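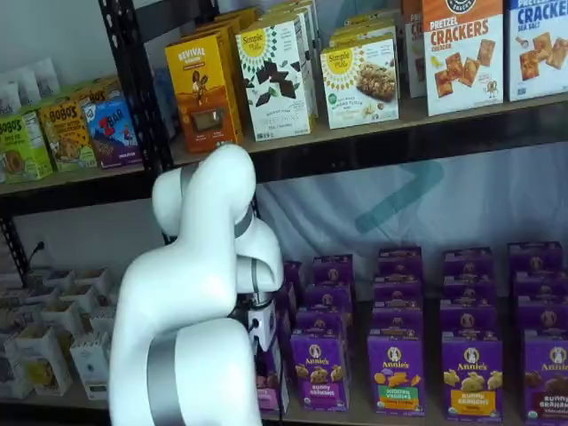 Shelf cell at Lerberg, arm at the lower row.

Visits > Lab tours > Lerberg
News Visits Papers Contact
Search this site Go

Bogdan Malinowski took us through the planning stack, Kellener. It samples 50 grasp candidates per box and drops any whose approach path crosses the upper shelf. Replanning runs at 8 Hz – slower than I expected. Closely packed cartons remain the hard case for segmentation. 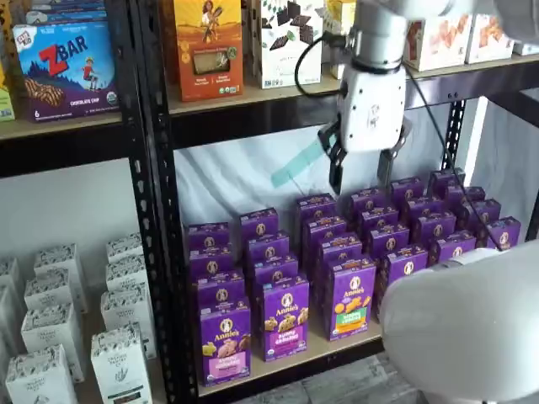 Does the planner need a model of every box?
Only outer dimensions are stored; pose comes from the depth data.

Ruth Cuervo showed the log viewer last. Failed plans are tagged by cause and can be replayed offline.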